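Clirkcombe textile bank figures show rise in wet and soiled loads

Print this page | E-mail this to a friend

Aug 12, 2021
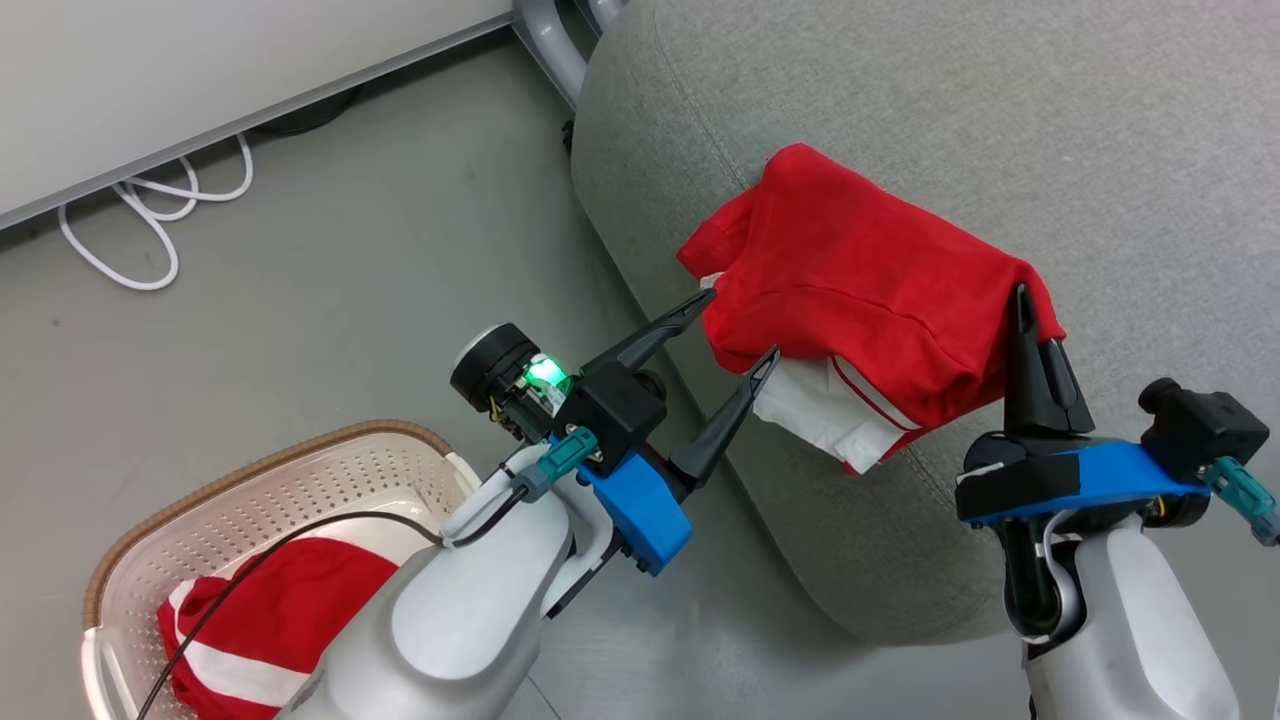
Clothing and household textiles collected in Clirkcombe reached 237 tonnes in the year to the end of June, according to a report put before the district's waste panel this week. The share that could be sold on for wear fell over the same period, and the report puts most of that fall down to damp.

The district has 34 textile banks, most of them in supermarket car parks and at the two household recycling centres. Material from the banks is taken to a sorting hall at Grollside, where it is weighed, opened and graded by hand. Items fit to wear go into the first grade. Items which are worn but clean go into the second and are sold for wiping cloths or for fibre recovery. Anything wet, mouldy or marked with paint or oil is rejected and sent for energy recovery.

Rejected loads are charged to the district by weight. Wet cotton can weigh more than twice as much as dry cotton, so a bank that lets in rain costs the district once in lost sales and again in disposal charges.

Prasanna Biswas, who wrote the report, told the panel that the fault lay mainly with the older design of bank. These have a tilting drawer at chest height and a rubber seal along its upper edge. The seal hardens after several winters and no longer meets the lip of the drawer when it is closed. Water then runs down the inner face and collects at the bottom of the container, where the first bags have been lying longest.

"A bag that is tied at the neck will stand a fair amount of water," the report says. "Loose garments will not, and they spread the damp to whatever is dropped on top of them."

Mould was found most often in banks emptied less than once a fortnight. The worst results came in February, when heavy rain coincided with a vehicle fault that delayed collections on the eastern round. Three banks on that round had to be emptied straight to disposal.

The report recommends that the older banks be fitted with a replacement seal and a folded steel hood over the drawer. A trial of the hood has been running at Dernham, on a site with no cover from the prevailing wind. Loads from the trial bank have been graded separately at Grollside. The report says they contained less rejected material than loads from an unmodified bank beside it, but asks for a second winter of results before the hood is fitted elsewhere. Seals alone could be replaced from October within the existing maintenance budget.

Emptying intervals would also change. At present the rounds follow a fixed timetable. Under the proposal, each bank would be given a winter interval and a summer interval based on its past weights, with no bank left for longer than ten days between November and March.

The panel was asked to consider the wording on the banks as well. Existing labels ask for "clean clothes and shoes" and say nothing about bags. The new label would ask residents to make sure items are fully dry, to tie shoes together in pairs and to close every bag with a knot. Duvets, pillows and carpet would continue to be refused, as the sorting hall has no outlet for them.

One member asked whether kerbside collection of textiles would avoid the problem altogether. Officers replied that it had been costed and set aside. Sacks left out before a morning round are exposed to the weather for several hours, and the present lorries have no separate dry compartment.

The hall at Grollside occupies part of a former woollen mill dating from 1886. Its floor area limits the amount that can be held back for drying – at present only lightly damp first-grade items are hung, and the rest is downgraded on arrival. No extension is planned.

The panel accepted the recommendations on seals, labels and emptying intervals. A decision on the hoods will be taken next spring, when the Dernham results have been reported.

We use cookies to improve your experience on this site. By continuing to browse you agree to our use of cookies. Accept | Manage settings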